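Talk notes, Sunday session, Lodhi room, after the tea break

Slide 1. Say hello, get everyone to put their cups down. Ask who has a cloth in the kitchen they'd be ashamed to show the person next to them. Wait for hands. Put mine up first!

Slide 2. Why I love this subject. I started keeping a cloth diary at the Loludstead kitchen in March, just a notebook hung by the sink, and by the end we'd logged 698 washes. Pass the notebook round (it's splodgy, that's fine). The big surprise for me was how much longer a towelling cloth stays pleasant when it gets spread out properly after use – all of it, corners too, no scrunching over the tap.

Slide 3. Folding and laying flat. Get the spare cloths out now, one per table. Shake, pull the long edges, lay it down, smooth from the middle. Let people have a go, it's lovely and noisy at this point so don't rush on. 8 minutes.

Slides 4 and 5. Leave each up for a good while, people like looking at a pattern.
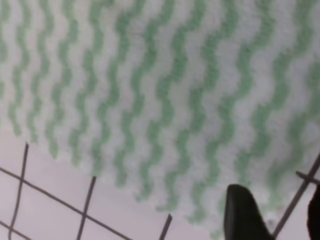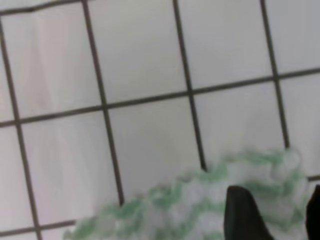 Green wavy stripes on white, in the first of these. I do love a stripe on a cloth, because you can use it as a guide when you fold! Follow one band with your finger and you've got your straight line, wiggles and all. Then talk about the pale tiles and the dark lines between them in the second, and how handy a grid is for squaring up an edge. Ask who has tiles at home and whether they've ever tried it.

Mention what came up at Stulten: Kiran Nigam felt that I was making too much of the folding, and that a cloth on a rail dries better than any cloth laid flat, however neatly. Fair point, and I've changed my mind a bit. Flat for folding, rail for drying. Say so.

Slide 6. Washing. Hot wash for anything that's been near raw meat, skip the softener (it makes towelling slide about on the water), and change the cloth every 24 hours even if it looks fine. Expect groans. At Dristen somebody asked about boiling them in a pan and I had far too much to say, so keep it short this time.

Slide 7. Questions. Spare cloths back in the blue crate, please, and the notebook back to me.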